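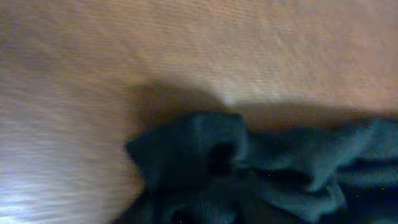 Teal cloth on the wood surface.

February 18, 2022

Cooling system day on the Kerekes wagon, and I learned a lot! It came in running hot on long climbs and fine in town. My first guess was the thermostat, so I pulled it and hung it in a pot of water on the hot plate. Opened late and only partway. Great little test, and I had forgotten how fun it is to watch one move.

New Citska thermostat in, same pot, opened wide and early. Fitted it with a fresh gasket and torqued the housing bolts in 2 passes.

Then the radiator. Flow from the lower outlet was weak on the left side, so I back-flushed with the garden hose until it ran clear (more than 60 minutes, with breaks). Brown flakes the whole way, then suddenly nothing but clean water – lovely.

Refilled with Fluvura premix, 6 liters. Used the tall funnel for bleeding and kept the heater on full. Held idle at 800 until the fan cycled twice. Level dropped once, topped up, steady after that.
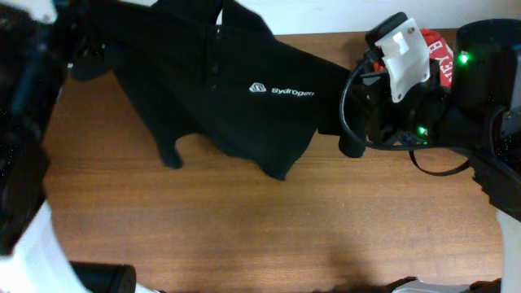 Fan switch

Ylva Lindholm asked whether the switch was coming on late too. Good question, I hadn't checked. Put the meter across it during the second warm-up and it closed right where the Bradia chart says it should. Leaving it alone. The connector had some green on one pin, so I cleaned that and added a dab of grease.

Still to do
Long climb with the gauge logger plugged in, windows up, AC on.
Pressure test again once it has sat overnight. Cap seal looks OK but I don't love it.
Look at the lower hose. Soft near the clamp, and it was last changed in September.
Write the old thermostat's opening point on its tag before it goes in the drawer. Ylva wants to try it in the pot herself.

We use cookies to remember your settings and count visits. Accept all | Manage choices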